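Call for Participants: Home-Built Gripper Project, Rencombe Shared Workshop

The Rencombe Shared Workshop invites applications from members of the public to take part in the second phase of the Skestum project, in which participants assemble, adjust and test hand-held grippers for everyday household tasks. The project began in a member's garage and moved to the workshop last year. Phase two opens in July and runs for 7 weeks.

Five places are available. Selection will be made by the project lead, Ingeborg Kaufmann, together with the workshop manager, Fabian Zürcher.

What participants will do

Each participant will join a build pair. In the first two weeks, pairs will assemble a gripper from printed and purchased parts, fit the rubber pads and markers, and complete the bench checks set out in the build manual. The manual was revised in the spring by Aurelia Reisinger and now includes wiring diagrams for both hand sizes.

The remaining weeks are given over to handling sessions. Participants will use the grippers to pick up, fold, turn and put down ordinary household items, with an emphasis on towels and other soft goods. Sessions take place at a counter beside a sink, and more than one person will usually be working in the room at the same time. Each session is recorded and followed by a short written log.

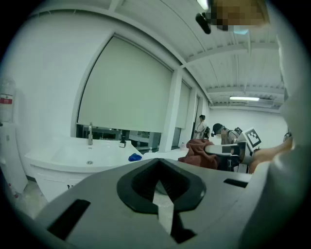
Logs are an important part of the work. Participants will be expected to note slips, missed grasps, loose fasteners and any change made to the hardware, however small. Phase one produced 129 log entries, and most of the changes to the current finger design came directly from them. Entries may be typed or handwritten, provided that they are legible and carry the gripper number.

Who may apply

Applicants must be 18 or older and able to attend two sessions per week, one of which must be in the evening. Evening sessions begin at 6:30 p.m. and last roughly 2 hours. Applicants should be comfortable standing at a counter for that time and using small hand tools such as hex keys and tweezers.

No background in engineering or programming is required. Experience with sewing, laundry work, model building or bicycle repair is welcome and should be mentioned in the application. Members of other workshops may apply on the same terms as Rencombe members.

Participants who wear a head-mounted device during a session will be given time to adjust it beforehand. Those with a history of motion sickness or neck injury should say so when applying – this will not exclude them, and other duties can be assigned.

Terms

Participation is unpaid. Travel within the local fare zone will be reimbursed on presentation of receipts, and all materials are supplied. Upon completing the phase, each pair may keep one assembled gripper, excluding the electronics.

Recordings will be stored by the workshop and used for the development of the Skestum gripper. All participants will be asked to sign a consent form before the first session. Faces will be obscured in any material shown outside the project.

How to apply

Applications should consist of a letter of no more than one page, stating the applicant's availability, relevant experience and dominant hand. Letters may be left at the front desk of the Rencombe Shared Workshop, marked for the attention of Paloma Park, or sent through the contact form on the workshop's website under the heading "Skestum, phase two." Applications close at noon on the last working day of June.

Shortlisted applicants will be invited to a visit of one hour, during which they may handle a finished gripper and put questions to current builders. Questions about access to the building should be directed to Fabian Zürcher.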